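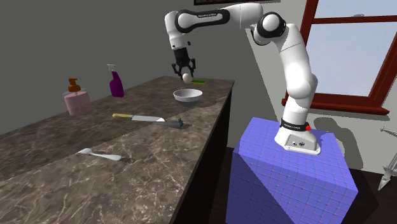
Right, so the kitchen. A few of you wrote in after the last newsletter wanting to know whether I'd gone ahead and ripped out the old benchtop, and I'm pleased (and slightly sore) to report that I have. Well, I say I. Pieter Engelbrecht from up the hill did the lifting at the heavy end and I did the lifting at the end with the view.

For anyone new, we bought the place at Codholm two years ago knowing full well the kitchen was a shocker. The bench was too low for me, the sink was in the darkest corner of the room and there was a cupboard you could only open if the oven was shut. I'd been putting it off because every quote I got made me want to have a lie down. Then in July a mate tipped me off about the seconds yard out at Plorgate and everything changed!

If you haven't been, go. It's a big tin shed full of benchtops that were cut wrong, ordered twice or sent back with a ding in one corner. Mine was $393, and the ding is going to live behind the kettle for the rest of its days. Wear closed shoes, take your measurements on paper (my phone died in the first aisle) and be prepared for the bloke at the counter to have strong opinions on your choice of sealant. He was right about the sealant, by the way.

What I hadn't allowed for was the plumbing. I'd pencilled in $500 to move the sink under the window and it came to nearly 800, mostly on account of a pipe that went off in a direction no sane pipe should go. If your house is as old as ours, have someone look behind the wall before you fall in love with a floor plan. We went five days without a kitchen sink, and let me tell you, washing a lasagne dish in the laundry trough gets old fast.

Height is the other thing I'd bang on about if you let me. Gráinne Ó Flaithearta told me years ago to stand at the bench with a chopping board and a knife and have somebody measure from the floor to my bent elbow, then come down about a hand's width from there. I did it with a carrot and a tape measure and felt like a right goose, but my back hasn't grumbled once, even after a whole afternoon of bottling plums.

Still to do: the splashback (I keep changing my mind between green and a different green), the bit of skirting the dog ate, and a proper light over the stove. I've also got a length of old bench out in the carport if anyone near Statanstead wants it for a potting shed. It's solid, it's ugly, and you'll need a trailer.

Plum chutney recipe next time, as promised to the Ndlovu family, who have been very patient about it. And if you've got a favourite colour for a splashback, hit reply and tell me, but only if it's green.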